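Cania 木地板硬蜡油（室内用）

首页 > 木器养护 > 地板油 > Cania
货号：1331
包装：2升罐，5升罐
颜色：无色哑光，无色半光，浅白，蜂蜜色

Cania 是一种给室内木地板用的硬蜡油，用植物油和硬质蜡做成。它进入木头的表层，在上面留下一层很薄的保护。地板上油以后，脚还可以感觉到木头的纹路，这一点和油漆很不同。我们自己的样品间、仓库办公室和 Ditby 的店面都用它，已经用了好几个冬天，所以下面写的内容有一部分来自说明书，也有一部分来自我们自己拖地和补油的经验。
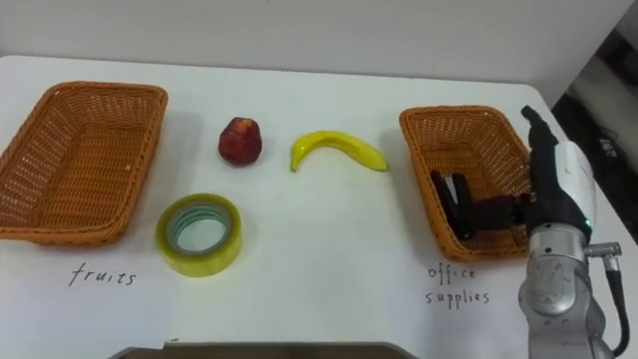

撰文：Parnance 产品资料组｜六月修订｜栏目：木器养护

先说适合什么地板。实木地板可以用，多层实木地板可以用，但是表面的木皮要有足够的厚度，能够接受打磨。如果您不知道木皮有多厚，可以在门边或者暖气管的开口处看一下地板的侧面。强化地板不可以用，它的表面是一层印刷纸和耐磨层，油进不去，只会留在上面变黏。竹地板可以试，但是请先在柜子下面做一小块，等它完全干了再决定。

人字拼的地板，我们收到的问题比较多。人字拼的每一块木头方向不一样，光从窗户进来的时候，相邻两块的颜色看起来一深一浅。上油以后这个区别会更明显。有的客人很喜欢这个效果，有的客人打电话来问是不是油没有涂均匀。请您站到房间的另外一边再看一次，如果深浅的位置互相交换了，那就是木纹的关系，不需要再处理。

浅色木头的颜色选择

橡木、白蜡木和枫木本来的颜色很浅。涂无色的油，木头会变得像沾了水的样子，比原来深一点，也黄一点。想要保持刚打磨好的那种浅颜色，请选浅白。浅白里面有少量的白色颜料，只有第一遍用它，第二遍改用无色哑光。两遍都用浅白的话，木纹里的白色会太多，看起来有一点像粉笔灰。

蜂蜜色适合老地板，特别是已经被太阳晒过几年、只想局部修补的情况。新换的几块木头和旧的放在一起，颜色很难完全相同，但是涂蜂蜜色以后会接近很多。再过一段时间，新木头自己也会变深。

胡桃木和柚木我们建议只用无色。

无色哑光和无色半光的区别在罐子里看不出来，要到干了以后才能看出来。半光的地板在傍晚会反射灯光，也比较容易看见脚印。如果家里的窗很大，而且一直到地面，我们一般推荐哑光。

用量

5升罐涂一遍，大约可以涂108平方米。这是打磨得比较细、木头比较密的橡木的数字。松木和老木头会吸得更多，请您多准备一些。第二遍的用量总是比第一遍少，很多客人只按照第一遍来计算，最后剩下半罐。剩下的油不是浪费，以后补油的时候还需要它，而且同一罐的颜色最可靠。

小房间和楼梯买2升罐就可以。楼梯的踏步前缘磨损最快，可以单独在那里多擦一次很薄的油。

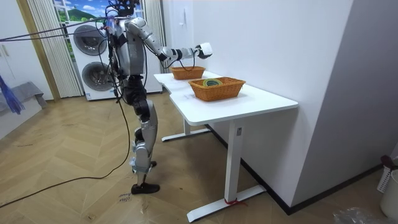
打磨的最后一道砂纸不要太细。这句话我们在电话里说得最多。很多人认为砂纸越细地板就越漂亮，可是磨得太细的木头像关上了门一样，油进不去，留在表面，几天以后用手摸还是黏的。请按照罐子背面的表格选择砂纸。机器磨不到的墙角，用手磨的时候也用同一种号数，否则墙角的颜色会比中间深。

磨完以后吸尘两次，中间等一段时间，让空气里的灰落下来。不要用湿拖把擦，木头的纤维遇到水会站起来，前面的工作就白做了。如果一定要擦，用微微潮的布，然后等地板完全干。

打开罐子以后要搅拌，从底部往上搅，搅到底部没有沉下去的蜡。不要摇晃罐子，摇晃会产生气泡。浅白和蜂蜜色在工作中间也要再搅几次，颜料沉得很快。

涂的时候从离门最远的墙开始，沿着木板的方向走。人字拼没有一个统一的方向，我们的做法是沿着光线进来的方向，一次涂一条，宽度是手臂很容易够到的宽度。滚筒要用短毛的，毛刷用来处理墙边。油要涂得薄。如果您在侧面看见有发亮的水洼，那就是多了，马上用不掉毛的布擦走。

第一遍涂完，关上门，把窗户打开一点，让它过一夜。第二天早上用手背轻轻碰一下，不黏就可以涂第二遍。下雨的季节会慢一些，请不要着急，也不要用热风吹。表面先干、下面没有干的油，以后会起皱。

关于布的安全，请一定读这一段。擦过油的布不可以揉成一团扔进垃圾桶。植物油在干的过程中会发热，布堆在一起，热量出不去，有可能自己烧起来。请把布在室外平着摊开，干硬以后再扔，或者放进装满水的有盖铁罐里。滚筒和刷子也一样处理。

家具什么时候可以搬回来

轻的东西在第二遍干了以后就可以放，比如一把椅子或者一张不太重的桌子，但是要抬起来走，不要推。沉重的柜子请再等一个星期。地毯要等得最久，地毯盖住的地方没有空气，油干得很慢，太早铺上去会在地板上留下一个方形的印子，颜色和旁边不一样，要很长时间才会消失。

桌椅的脚下面请贴毡垫。毡垫要买厚的，并且时常检查，小沙子会嵌在毡子里面，时间长了它就变成了一张砂纸。有轮子的办公椅请换软轮。在 Ditby 的店面里，收银台后面那一块地板总是最先变暗，原因就是一把旧的硬轮椅子，换了轮子以后情况好了很多。

平时的清洁

每天只需要吸尘或者干拖。有脚印的时候用拧得很干的拖把，水里加一点 Wihongi 地板皂。这种皂含有少量油分，拖完不用再过清水。请不要用含有漂白剂的清洁剂，也不要用蒸汽拖把，蒸汽会把蜡从木头里赶出来，地板很快变得灰灰的。

我们的样品间是星期一早上拖一次，其他日子只吸尘。

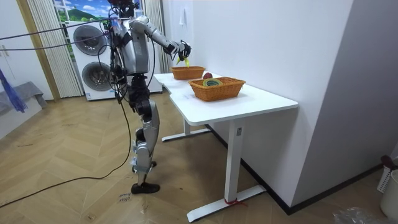 如果红酒、咖啡或者果汁掉在地板上，用纸吸走，再用湿布擦一下，一般没有问题。放了一个晚上的，可能会留下一个浅浅的圈。这时候不需要整个房间重新打磨，这也是我们喜欢硬蜡油的主要理由。把这个圈用手工砂纸轻轻磨一下，顺着木纹，范围比圈大一点，然后用布蘸很少的油擦进去，再用干布擦掉多余的。第二天看，边缘有一点点不同；过几个星期，走的人多了，就很难找到它在哪里。

铁和水一起会在橡木上留下黑色的点，例如花盆下面的铁架，或者一颗忘在地上的螺丝。这种黑点是木头里的单宁和铁的反应，砂纸不一定能去掉。我们另外卖草酸清洗剂，使用时请戴手套，用完要用清水擦干净，干透以后再补油。

多久补一次油

没有固定的时间。可以在门口和厨房水池前面滴几滴水，水珠圆圆地站着，说明油还在；水很快变成一块深色，说明应该补了。一般的住家，走道会比卧室早很多。只补走道就可以，不必每次都做全部。

补油以前先用地板皂好好清洗一次，等地板干，然后用布薄薄地擦一遍。不用打磨，除非木头已经变灰。

保存

盖子边缘的油要擦干净再盖，然后用橡胶锤轻轻敲一圈。罐子放在不结冰的地方，不要靠近暖气。开过的罐子里面有空气，表面可能会结一层皮，把皮整个拿掉，下面的油还可以用，不要把皮搅进去。如果剩得很少，可以倒进小玻璃瓶，尽量装满，写上颜色和开罐的月份。

常见的问题

旧地板上面有油漆，可以直接涂吗？
不可以。油漆要全部磨掉，连缝隙里的也要处理，否则那些地方会留下浅色的线。

味道大不大？
有植物油的味道，像打开一瓶亚麻籽油。开窗的情况下几天以后会变淡，柜子和衣橱里面的味道留得久一些，所以我们不推荐把它用在抽屉里面。

可以用在桌面上吗？
木头桌面可以，白色的涂漆桌面或者塑料贴面不可以。餐桌请涂薄，并且等它完全硬化再使用，热锅下面还是要放垫子。

浴室可以用吗？
客用的小卫生间可以，淋浴旁边我们不推荐。

地暖的房间呢？
可以。施工前要把地暖关掉，让地板凉下来，等第二遍油干了以后再一点一点地开回去。

可以先寄样品吗？
可以，每种颜色有小袋装，够涂一块手掌大小的木头。请用您自己的地板余料来试，商店里的样板和您家的木头总会有不同。

配送和退换

未开封的罐子可以退换，已经调过颜色的不可以。油类产品走陆运，偏远地区会比普通包裹晚到。收到的时候请先看一下罐盖，如果运输中间有漏油，请拍一张照片发给 Parnance 客服，并写上货号1331和您购买的包装大小。

经常一起购买的产品：Wihongi 地板皂，短毛滚筒，不掉毛棉布，加厚毡垫，草酸清洗剂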